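Stistel simulation package for two-arm handling: suitable for a college workshop?

Posted in: Equipment and Services

Guvbridge Technical Department
Our department is considering the Stistel simulation package before committing funds to physical equipment. The supplier offers a licence for 60 seats and a trial period of 54 days. Students would use it to practise picking up, holding and passing objects between two arms on a table. We should be grateful to hear from any institution that has used it for teaching, in particular as regards the views from the arms and the behaviour of light or soft items. We must submit our request before December.

Posted May 17, 2018

Wilolwood Training Centre
We have held a licence for two terms and would recommend it with some reservations. Installation was straightforward on our older machines, although the larger scenes load slowly. The supplied exercises are well graded, and instructors may write their own. Rigid parts behave convincingly. Thin or crumpled material is less reliable, and we advise against using it for assessed work.

The view from the gripper is the feature our staff value most. Students find it difficult at first — the fingers fill much of the lower part of the screen — but they soon learn to judge distance by it.

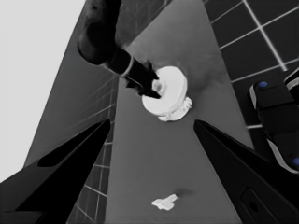
We would also advise requesting the extended object library at the time of purchase. It contains over 1,000 items, and adding it later required a second contract in our case. Support replies were courteous but slow.

jaunzems_workshop
Agree with most of the above. The grey display setting runs faster than full colour, so try that first if your computers are old. Jaunzems sells a similar package with better manuals but only one arm in the basic version. Ask both for a trial and run the same exercise on each.

Guvbridge Technical Department
We thank both contributors. We shall ask for the extended library to be included in the quotation and shall test the grey setting during the trial.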